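Joswood adds a mineral drink for skin and hair

Joswood has extended its range of functional drinks with a still mineral water containing zinc, biotin and silica. The product is sold in 325 ml bottles and is intended to be taken once a day, with or without food. It contains no added sugar and is flavoured with cucumber and sea buckthorn.

Zinc and biotin both contribute to the maintenance of normal skin and hair. Silica carries no such claim and is listed on the label as an ingredient only. Aino Hakala, who leads product development, said the dose was kept low so that the drink can be taken alongside an ordinary multivitamin.

The water was tried by 319 panel members before the recipe was fixed. The first version was judged too bitter — a known fault of zinc salts — and the sulphate was replaced with gluconate. Bottling is done at Deldale.
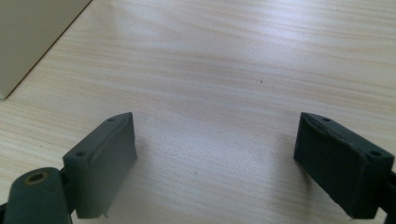
Storage and supply

Unopened bottles keep at room temperature until the date on the cap. Once opened, they should be kept in the fridge and finished within 2 days. A slight sediment may form and does not affect use.

Trade orders open on 1 June 2026 through Heiskanen, in trays of twelve. Shops should receive their first deliveries in July. Questions about labelling go to Niilo Suominen at the Clullanden office.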